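Plokura upkeep meeting, April, 2 p.m.
Present: Ravindran Mathew (chair), Orathai Thepsuriya, Kacper Nowicki, Irena Michalski (notes). Maja Laskowska sent her regrets and a very kind note.

Left arm. Kacper took us through the elbow work at some length, and we were glad he did. The joint has now run 517 hours since its last grease, and he would like to bring the interval down to 100 until the new seal from Wysocka has settled in. Agreed.

Cable. Orathai still feels the loop behind the elbow has too much slack and could catch on a crate rim – she has wanted a second clip there since the winter. Kacper will fit one and try the full reach again at the vegetable display.

Wrist padding. Left as it is for now. Irena to ask Hillow about a spare.

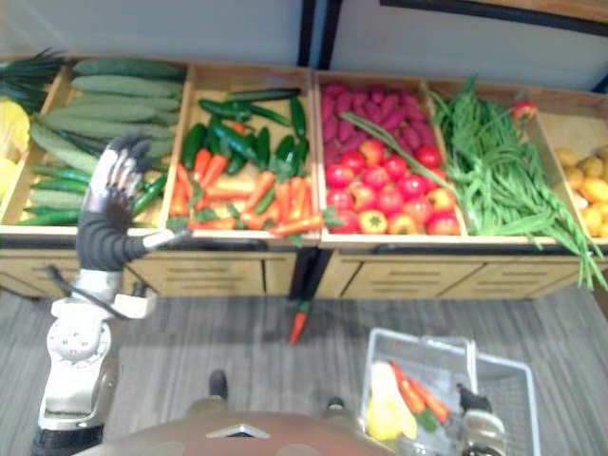 Left hand raised at the produce crates, elbow cable to the left of the arm.

Basket height. Ravindran asked whether the wire basket might go on a low stand. A good long talk followed, and we will come back to it when Maja is with us.

Action: Kacper, clip and grease log. Orathai, reach check.

Closed at 3:19 with thanks to all.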